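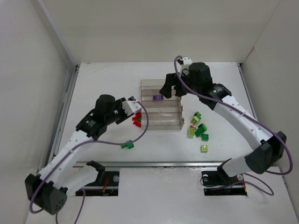 Open Day Report to the Slaoui Fund
Two-Arm Sorting Project, Closalbridge Workshop

Hello again, and thanks for your patience. I know this one was meant to reach you in August, right after the open day, but I wanted to get through all the feedback cards first and there were more of them than I'd planned for (a nice problem to have). This report covers the open day, how the table did, what we spent, and what I'd like to do with the rest of the grant period.

Attendance

We had 184 people through the door between 10 a.m. and 4 p.m. In my proposal I had said we'd be happy with 100, so I was pretty giddy by lunchtime! Most were families from the neighborhood, plus a good crowd of retirees from the morning class upstairs, and a small group from Groment who came to see whether any of this could be useful on their packing floor. Lok-yiu Chuang ran the door in the morning and the controls in the afternoon, and I did it the other way around.

We'd split the day into short demonstrations with a break between each one. I'd wanted to run them back to back, Lok-yiu talked me out of it, and she was right. The breaks were when people came up close and asked the good questions.

What we showed

Sorting building blocks by color, the same job we've been building toward since the spring. The two arms share a white table with walls on three sides, and they work around a clear bin that's divided into compartments. Blocks start out scattered on the table and the arms are supposed to pick them up and drop each color where it belongs. We used purple, red, green, a yellowish green, and a bit of blue.

I picked blocks for the same reason I gave you in the proposal: everybody in the room already knows how it feels to pick one up. A five-year-old can watch a gripper line itself up over a brick, go a little too far left, back up, and try again, and she knows exactly what it's having trouble with. One girl stood with her nose practically on the front panel for two whole demonstrations, whispering "down, down, down" every time an arm got close. I'd have hired her on the spot.
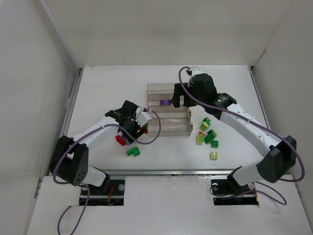
Sorting in progress at the open day, with a purple block in the bin and greens still waiting on the right.

How the arms did

Mixed, and I'd rather give you the real picture than the brochure one. Across the day we logged 445 pick attempts, counting every time a gripper closed on or near a block. I'm still going through the log to work out how many ended with the block in the right compartment, and I don't want to give you a number now that I have to take back in the next report. My feeling from standing there all day is that single blocks lying flat went well and piles went badly. Once the bricks are leaning on each other, closing on one shoves the one next to it, and then the arm is reaching for a spot where the brick used to be. We saw that over and over.

The two greens are the other sore point. In our own tests, with the blinds down, the system told them apart without much fuss. On the open day the blinds were up (people wanted to see in from the sidewalk, and I couldn't say no) and the light moved across the table all afternoon. By the last couple of demonstrations it was calling green yellow-green and the other way around. Visitors loved catching it out, I should say. I've put a covered light on my wish list below.

The arms also have to stay out of each other's way over the bin, and I'm happy to tell you they did. We had no collisions. They were slow about it, though. One arm will wait for the other to clear out before it goes in, and when you're watching live that wait feels very long. A man from Groment asked if it had crashed. I told him it was being polite, which got a laugh, but his point stands, and we need something, a little light or a sound, that says "I'm waiting on purpose."

We lost part of one demonstration in the early afternoon when a cable snagged and we had to stop and re-route it. The cables need enough slack for the arms to reach everywhere, and that slack has to go somewhere. Lok-yiu has been trying out different clips since then and thinks she's close.

What people told us

We got 9 pages of comments once I'd typed all the cards up, and I'll send you the whole thing separately if you'd like it. A few things came up again and again:

People wanted to drive it themselves. This was by far the biggest one. We had planned on watching only, and so many kids (and, okay, plenty of grown-ups) asked for a turn that I think we have to build that in next time.

The explanations ran long. Guilty! I got excited. By mid-afternoon I had cut my opening talk in half and it went much better.

Several of the retirees asked about help at home, things like opening jars or picking up dropped pills. I was careful here. I said we're sorting toy bricks on a table and that's a very long way from someone's kitchen floor. I still think it's worth inviting that group back for a proper conversation, and two of them left me their phone numbers so we can set it up.

Some folks couldn't see over the heads in front of them. We need either a screen or a raised step at the back.

Money

We're under on the open day line and over on parts. The underspend comes mostly from printing, where Jutisura let us use their machine after hours and only asked us to bring our own paper. The overspend is spare gripper fingers, which wear faster than I budgeted for. The two nearly cancel out. The full sheet is attached in the format you sent me, and I've marked the parts line so you can find it quickly. If you'd prefer I ask formally before moving money from one line to the other, tell me and I'll send a request.

What's next

Over the coming weeks I'd like to finish the log, so that you have a proper success figure split by single blocks and piles. After that I want to work on piles only for a while. Lok-yiu has an idea about having one arm nudge the heap apart first and letting the other do the picking, and we've tried it by hand a few times with decent results. It hasn't run on its own yet.

I'd also like to hold a second, smaller open afternoon with a hands-on station. I'm thinking bookable slots, one visitor per arm, with one of us standing by at the stop button. I don't need extra funds for that, only your okay to use what's left in the events line.

The wish list is short: a covered light for over the table, a bigger batch of blocks in those two greens, and a step for the back row. The light is the one I'd fight for.

One question for you before I go. Your template asks for "lessons shared with partners," and I wasn't sure if the Groment visit counts, as they aren't a partner on paper. I've left that box blank for now. Let me know and I'll fill it in and resend.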